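FOR IMMEDIATE RELEASE
22 May 2025

Skeltcombe Opens Its Old Harbor Quarter to Visitors With a New Walking Route and Town History Room

SKELTCOMBE – The town of Skeltcombe is delighted to announce that its Old Harbor Quarter, the tangle of lanes and stairways between the river mouth and the market square, will welcome visitors this June with a signed walking route, a history room in the former customs house, and a printed guide that has been a long time in the making and that we are very proud of.

Anyone who grew up here will know how easy it is to get lost in the quarter, and how pleasant. The streets were laid out long before anyone thought of carts passing each other, let alone delivery vans, and they bend wherever the rock told them to bend. Visitors have always found their way down to the water in the end, but a good many of them have walked straight past the rope makers' yards, the pilots' chapel and the little terrace above Fimia Steps where the whole bay opens up in front of you. The new route takes in all of these, and it does so at an easy pace, with benches.

The walk begins at the station and ends on the east quay. It is 2 miles long from start to finish and is marked by blue enamel plaques set into walls at shoulder height. Each plaque carries the old name of the street along with the present one, so that Brisavura Lane, for instance, can once again be read as Cooper's Drop, which is what most of the older families still call it anyway. There is one steep stretch, the 190 steps that climb from the fish market to the upper town, and a level detour along Mill Street has been signed for anyone who would prefer to skip the climb or who is pushing a stroller.

"I have lived in the quarter my whole life and I still learned something on nearly every corner when we were putting the route together," said Yi-chun Tsao, who led the project for the town's heritage office. "People would come out of their front doors to tell us what their grandmother had told them about the wall we were looking at. Some of it we could check in the records and some of it we couldn't, and I'm happy to say we found room in the guide for both kinds, clearly marked."

The history room occupies the ground floor of the customs house, which stood shut for years after the port offices moved across the river. Its tall windows have been repaired, the stone floor has been cleaned, and the long counter where captains once paid their dues has been kept just where it was. On the walls are more than 300 maps, photographs and letters, most of them lent by local households. They follow the town from its first mention as a landing place, through the busy years of the salt trade and the great storm that carried off the outer mole, to the growth of the new districts on the hill. 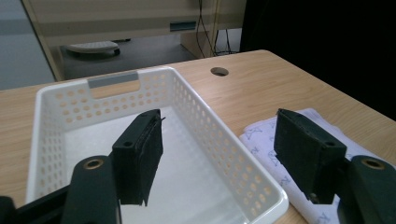

Will visitors need to book ahead to see the history room?
Entry is free and you can simply walk in during opening hours, though groups of ten or more are asked to call the heritage office first so that a guide can be ready for them.

Opening hours will be from ten in the morning until five in the afternoon, every day through the summer. Guided walks will leave from the customs house door each morning at half past ten and will be offered in English and Spanish to begin with. The guides are all residents of the town, and they have spent much of the winter reading, rehearsing and, in fairness, arguing a little over dates.

The printed guide runs to 60 pages and was published by Kumarasinghe Press, whose shop on the market square will be known to many readers. It includes a fold-out map of the quarter, a short account of how the town got its name (there are two theories, and the author is fair to each), and notes on the birds that can be seen from the quay. Copies will be on sale at the press, at the station kiosk and in the history room itself.

"A town like ours can look very small on a map, and then you walk into it and it keeps on going," said Saskia Mahuika, the author of the guide. "I wanted to write something you could carry in a coat pocket and open while you waited for your coffee. If it sends a few people up to the terrace in the evening, when the ferries are coming in and the lights are going on across the water, I will be very glad."

Cafes and shops along the route will keep longer hours on the opening weekend, and the bakery on Brisavura Lane will be selling the flat anise loaves that used to be made for crews before a long crossing. There will be music on the east quay in the evening. Residents of the quarter have been sent a separate letter about parking and deliveries, and spare copies can be picked up at the town hall front desk.

Visitors coming by train can join the walk directly outside the station. Those arriving by car are kindly asked to use the lot beside the river bridge, as the lanes of the quarter are open only to residents' vehicles. The ferry from the far bank lands at the east quay, and passengers who come that way may like to follow the route in reverse, which works very nicely and has the advantage of taking the fish market steps downhill.

About Skeltcombe
Skeltcombe is a harbor town at the mouth of the river, made up of the Old Harbor Quarter, the upper town and the newer hill districts. Fishing, boat repair and a weekly produce market remain at the center of its working life, and the ferry has linked it with the far bank for as long as there have been records of the port.

Media contact
Yi-chun Tsao, Skeltcombe Heritage Office, Customs House, East Quay. Review copies of the guide may be requested from Kumarasinghe Press. Members of the press who would like to walk the route before the opening are warmly invited to get in touch and a guide will be arranged.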